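국제기구 모니터링 사업 3분기 경과 보고

수신: Haworth 재단 사업지원팀
작성: Otent 국제평화연구모임 사무국
2019년 10월 4일

안녕하세요. 여름 내내 보내 주신 관심과 격려에 먼저 감사드립니다. 지난 보고서를 드린 뒤로 계절이 바뀌었고, 저희 사무국도 유엔총회 일정에 맞추어 꽤 분주한 9월을 보냈습니다. 조금 길어지더라도 그간의 일을 차근차근 말씀드리려 하니 너그러이 읽어 주시면 고맙겠습니다.

이번 분기의 중심 과제는 평화유지활동 분담금 논의를 우리말로 정리하는 일이었습니다. 공개된 회의록과 각국 대표의 발언문 128건을 모아 읽었고, 그 가운데 19건은 전문을 번역해 자료실에 올렸습니다. 처음 계획으로는 요약본만 만들 생각이었는데, 읽다 보니 요약만으로는 각국의 미묘한 입장 차이가 잘 드러나지 않아 욕심을 조금 내었습니다. 특히 체납 문제를 다룬 발언들은 표현 하나하나가 조심스러워서, 한 문장을 두고 반나절씩 의견을 나눈 날도 있었습니다.

번역 용어를 통일하는 작업도 함께 진행했습니다. '위임', '위임명령', '임무'처럼 문서마다 달리 옮겨 온 말들을 한자리에 모아 놓고 보니 저희가 예전에 낸 자료 안에서도 서로 맞지 않는 곳이 많았습니다. 부끄러운 마음으로 옛 자료까지 손보고 있으며, 용어집 초안은 Lirneo 자료실에서 열람하실 수 있습니다.

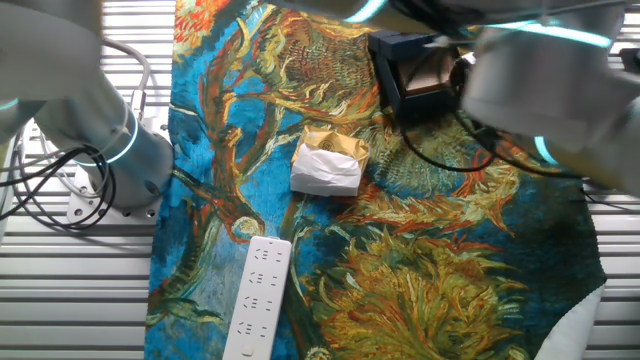
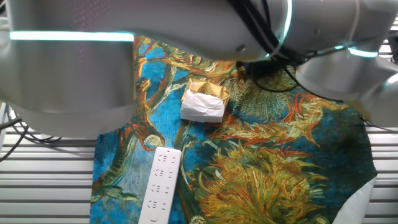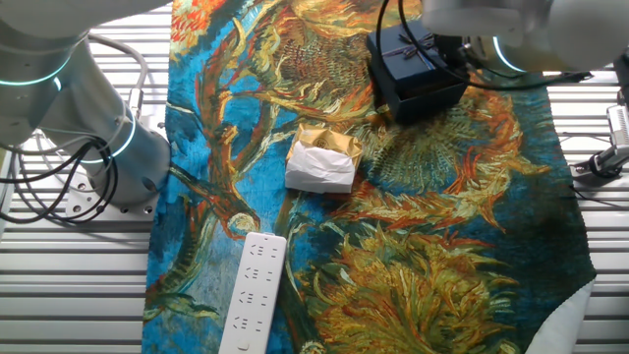
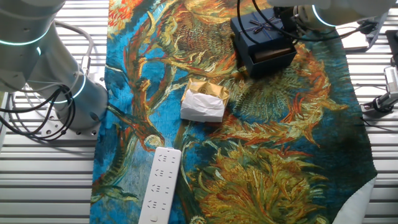 파란 바탕에 해바라기 그림이 인쇄된 천

지역 공개 강좌는 모두 네 차례 열었습니다. 안전보장이사회의 의사 규칙을 다룬 첫 강좌는 내용이 딱딱해 걱정이 많았는데, 의장국이 매달 바뀌는 까닭이며 의제가 채택되는 절차를 두고 질문이 끊이지 않아 예정한 시간을 훌쩍 넘겼습니다(마지막에는 건물 문 닫을 시간이 되어 아쉽게 자리를 정리했답니다!). 고등학생 참가자들이 거부권에 대해 던진 질문은 저희끼리도 두고두고 이야기하고 있습니다. 다음 강좌 자료에 그 질문들을 그대로 실어 보려고 합니다.

늦어진 일도 말씀드려야겠습니다. Develix와 함께 준비해 온 결의안 검색 페이지는 9월 공개를 목표로 했으나 아직 시험 단계에 머물러 있습니다. 연도와 의제로 찾는 기능은 잘 돌아가지만, 오래된 문서의 글자 인식 오류가 생각보다 많아 사람이 하나씩 대조하고 있습니다. 서둘러 열었다가 틀린 인용이 퍼지는 것보다는 조금 늦는 편이 낫겠다고 판단했습니다. 미리 상의드리지 못한 점은 송구하게 생각합니다.

예산은 대체로 계획대로 쓰고 있습니다. 번역 감수비가 예상보다 더 들었고, 대신 강좌 장소를 무상으로 빌린 덕분에 대관료가 남았습니다. 두 항목 사이의 조정을 허락해 주시면 남은 대관료를 감수비로 돌려 쓰고자 하며, 세부 내역은 별도의 정산표에 적어 두었습니다.

다음 분기에는 분담금 논의의 후속 번역을 이어 가고, 검색 페이지의 대조 작업을 마치는 데 힘을 쏟겠습니다. 강좌에 오신 분들 가운데 여섯 분이 소모임을 꾸려 군축 관련 문서를 함께 읽고 싶다는 뜻을 전해 오셔서, 읽을거리 목록도 준비하는 중입니다. 재단에서 혹 추천해 주실 자료가 있으면 편하신 때에 알려 주세요. 날이 부쩍 서늘해졌으니 모두 건강 잘 챙기시기 바랍니다.

Otent 국제평화연구모임 사무국 드림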